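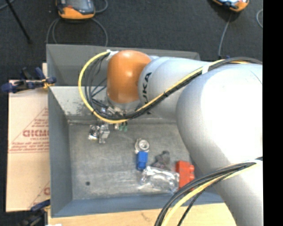 Rowbotham parts counter moves to gray metal bins

June 29, 2018 - Loose parts at the Rowbotham depot in Prisstead are now being kept in rectangular gray metal bins. The depot has 41 of them so far and expects to reach 100 by the end of July.

The bins replace cardboard trays that had been in use for 10 years and tended to split at the corners. Each one holds a small mixed batch of items, which stays together until the order is packed.

Fondier supplied the bins and will deliver the rest in two loads. Orders for Nollum stores will be switched over last - those still go out in trays. Counter hours are not affected.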